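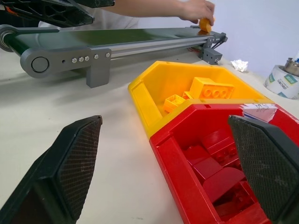
Sorting bricks off a belt: how many examples per color?

Posted by jilletti_fan, 9/1/20

Hi all! I'm teaching an arm to take toy bricks off a little conveyor and drop them in the bin of the same color (orange ones go in yellow, long story, we ran out of bins). I drive the arm by hand and record every try. So far I have 82 good ones. It does fine on red, but with orange it closes too early, way above the belt. Do I just keep recording, or am I doing something dumb?

Kyung-hwa Baek

I had the same thing on my Serra setup! My trouble was that I always put the brick down in the same spot, near the end of the belt, so the arm learned the spot and didn't bother looking. Have whoever is feeding the belt change the place and the angle every time, and start the arm from different heights too. I added 23 messy ones like that and the early grabbing mostly went away. Also check that the hand is well clear before you start each recording, or it'll learn to wait for a hand.

weluvcombe_dan

More data. I stopped at 109.

mostlybelts

Agree with Kyung-hwa. I'd also go back through the ones you have and toss any where you paused halfway. I threw out 19 of mine and it got smoother right away. What speed is your belt running at?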